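# Waste bins: carrier bags as liners

Gallery page, Nellbridge building notes. Last changed in January.

The small floor bins at Nellbridge are lined with shop carrier bags. Bought liners were stopped when the old stock ran out. The smallest size on sale was too deep for these bins, and most of each liner ended up folded under the waste. A shop bag of the "THANK YOU" and smiley face type is a closer fit in width and has enough height left over to turn down at the rim.

The page covers the Wallin room, where the bin stands on carpet against the wall with a bag hung over it. The same layout is used in the Mimar room, apart from the hook, which is screwed in there. Jukotum still has pedal bins and takes a different bag.

## Parts

- Small floor bin, no lid
- Shop carrier bags, thin see-through plastic, handles uncut
- Adhesive wall hook
- Red tape, one short piece, as a position mark for the hook
- Black tape for the handles of the hanging bag
- Blue tape for the top edge of the liner bags

The hanging bag stays on the wall as a pattern for size. New bags come from several shops and the widths vary. A bag that is clearly narrower than the pattern will split at the side seam when it is pulled over the rim, and it goes into the soft plastics sack with the torn ones.

Red tape goes on the wall first, then the hook directly below it. If the hook falls off, the mark is still there and the new hook goes back in the same place. The height was chosen so that the pattern bag ends above the skirting and stays clear of the vacuum cleaner head.

## Pictures, Wallin room

Liner held open over the bin by its rim, another bag flat on the carpet to the left:

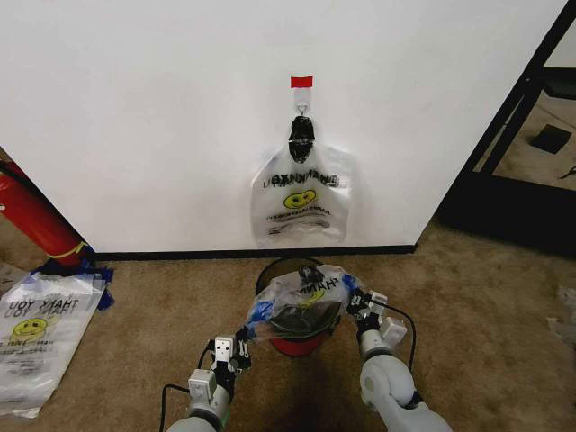
Hook with the red tape, and the black tape round the gathered handles of the pattern bag: 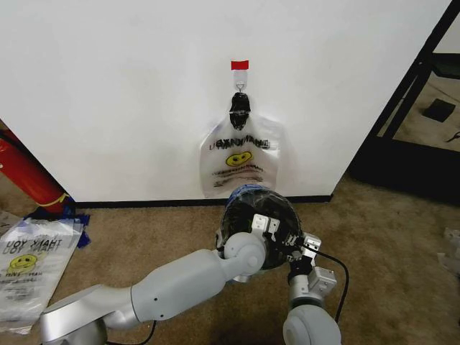

Crumpled bag at the red container, pattern bag on the wall above, fire extinguisher at the far left:

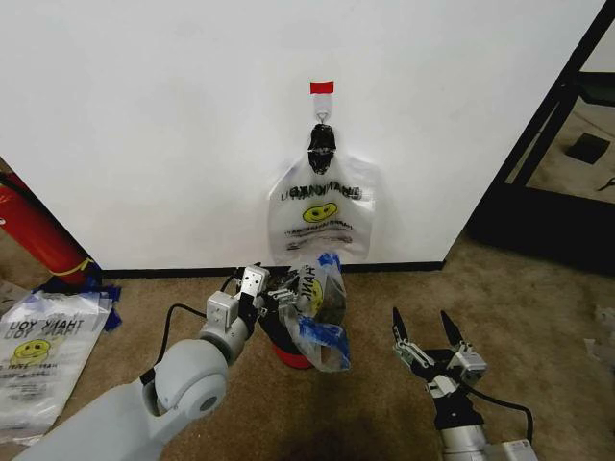 ## Lining a bin

1. Take one bag and shake it open. Thin bags cling to themselves and the base often stays stuck together. Push a hand down to the bottom corners before going further.
2. Put blue tape on the top edge at the corners, folded over so that half the width is on each face. Press it flat from the middle outwards.
3. Hold the bag by the taped corners and lower it into the bin. The base of the bag should touch the base of the bin. If it hangs short, the weight of the waste will drag the edge off the rim.
4. Turn the edge down over the outside, first on the side nearest the wall, then on the near side.
5. Let the trapped air out. Lift one corner slightly, press the bag against the inside of the bin with the other hand, and put the corner back.

The handles are left outside. Tucked in, they get buried and have to be fished out again at emptying time. When the bag is full they are crossed and tied in a single knot.

## Notes on tape

Blue tape was picked from what was in the cupboard. It peels from the plastic without tearing it if it is pulled back slowly along the edge. Clear parcel tape was tried and rejected. It holds better than is needed, cannot be found again on a see-through bag, and takes a strip of plastic with it when removed.

Black tape is used only on the pattern bag. It is wound tightly round both handles so that they form one neck, with a loop left at the top for the hook. The bag then hangs straight. With the handles loose it swings whenever the door is opened and works its way to the front of the hook.

Neither tape should be used on the bin itself. The adhesive collects carpet fluff and leaves a grey band.

## Notes on the hook

Wipe the wall and let it dry before fitting. Hold the hook against the wall with firm thumb pressure, then leave it unloaded until the next day. The first hook in Wallin was loaded straight away and came down within 2 hours. The present one carries a single empty bag, well below what such hooks are sold to hold.

Paint is the weak point. On the older wall paint in the corridor a removed hook brings a disc of paint with it, and hooks should not be fitted there. The Wallin wall is sound.

## Checking and changing

Bins are checked at 5 in the afternoon. A liner with only dry paper in it can stay. Anything with food in it is changed the same day, including fruit peel and tea bags, even if the bag is nearly empty.

A liner that has been used for paper may be reused until the edge stretches. Stretching shows as a wavy white line in the plastic just under the tape. Past that point the bag slips off the rim and should be replaced.

The pattern bag is replaced when it has gone brittle. Thin carrier bags do this faster in daylight, and the one in Mimar, which faces the window, lasted 6 months. The print goes first and flakes on to the floor. Before taking down the old one, lay the new bag over it and compare the widths at the base.

## Storage of spare bags

Spare bags are kept flat in the shallow drawer, handles all to one side. Bags knotted into triangles take up less room but keep their creases, and a creased bag is slow to open. Bags pushed loose into a larger bag come out in twos and threes.

Paper receipts should be taken out first. They are easily missed in a bag that has been folded, and the soft plastics collection does not accept paper.

Bags with holes in the base are no use as liners. Hold each one up to the light when it comes in. Small punctures near the corners, usually from the edge of a food carton, are common and are not worth taping.

## Open points

- The bin in Wallin moves along the carpet when the liner is pulled out. A rubber mat was tried and it curled at the corners. Holding the base with one foot is the present method.
- Jukotum has asked for the same arrangement. The pedal bins there have an inner bucket with a wire handle, and a turned-down edge catches on it. The handle can be unclipped, but the bucket is then awkward to lift.
- Some shops have changed to thicker bags with cut-out grips. They stand open by themselves and line well, though they cannot be tied. Mimar has 2 of these on trial, closed with a strip of blue tape across the top.
- The drawer label still says "bin liners, small". To be changed.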